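Setting Up a Kitting Trial: Can an Arm Do the Packing Bench Yet?

Reading time: 4 min

Packing small medical kits is dull work that people do quickly and well. An operator takes a gauze pad, a mask, and a swab or tube, puts them on a surface or in a box, and starts over. Whether an arm can take over that bench depends less on the arm than on how the trial is laid out. The steps below follow the procedure we use at Tranness for a first test of any pick-and-place chore.

Step 1. Define one kit

Write down exactly what goes in a finished kit and what counts as a failure. A dropped item is a failure. So is a bent mask loop caught under another item. If two people would score the same kit differently, the definition is not done.

Step 2. Fix the work surface

Bolt the arm to the table frame through its base plate. Do not clamp it. Route the base cables to the side away from the bins, then jog the arm through its full reach at low speed and watch the cable loop. If the loop touches the work surface at any pose, shorten it or move the tie point before going further.

Lay flat cardboard over the rails. A box blank is good enough. It covers the gaps between slats, gives the gripper a surface with some give, and costs almost nothing to replace.
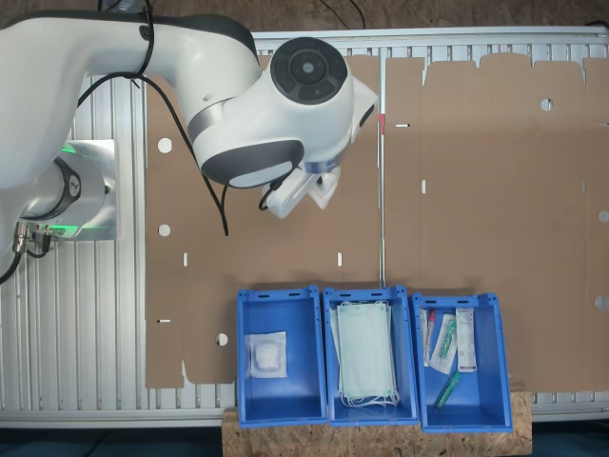

Tape the cardboard down at the corners. A sheet that creeps during a run will shift every placement after it, and the log will show this as a vision error when it is a mechanical one.

Step 3. Sort the bins by difficulty

Use one open bin per class of item, all in one row, with the rims at the same height. Our three classes are:

Flat, clear-wrapped items. Film reflects light and confuses depth sensing. Pick from above near the center of the pack.

Stacked soft items. Masks stick together and the ear loops tangle. Expect double picks. Weigh the gripper load after each lift if your controller supports it.

Mixed rigid items. Tubes roll, boxes lean on the wall, and swabs slide under both. This bin will decide the trial.
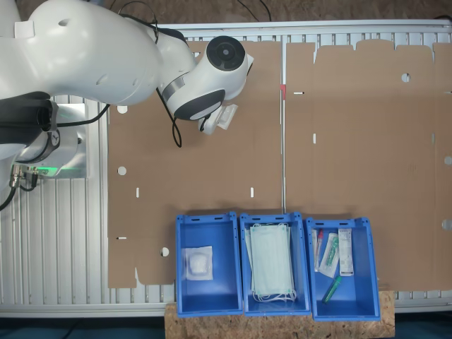
Arm over the cardboard sheet, with gauze, masks, and mixed items in the three blue bins.

Step 4. Teach the picks

Start with the gauze. Set the approach height, record the pose, and repeat until the pick holds without edits. Move to the masks next and leave the mixed bin for last. With the Nalonent controller, save each bin as its own program so that a change to one does not disturb the others. Hiter users can do the same with subroutines.

Step 5. Run and score

Run 2000 picks across the three bins. Refill by hand at fixed intervals and stir the mixed bin every time, or the arm will be tested on the same arrangement over and over. Log each pick as good, missed, double, or dropped.

In our April run, 1724 picks were good. Most of the rest were masks lifted in pairs and tubes lying against a bin wall. We had set the pass mark at 90 percent, so the trial failed.

Step 6. Decide what to hand over

A failed trial can still move part of the job. Flat packs are ready for the arm now. Masks need a separator or a different pack from the supplier. The mixed bin should stay with a person until the tubes come in a rack.

The Naylor bench is next, using the same layout and the same scoring sheet. Keep the old logs in the same folder as the new ones, and note any change of gripper fingers on the first line.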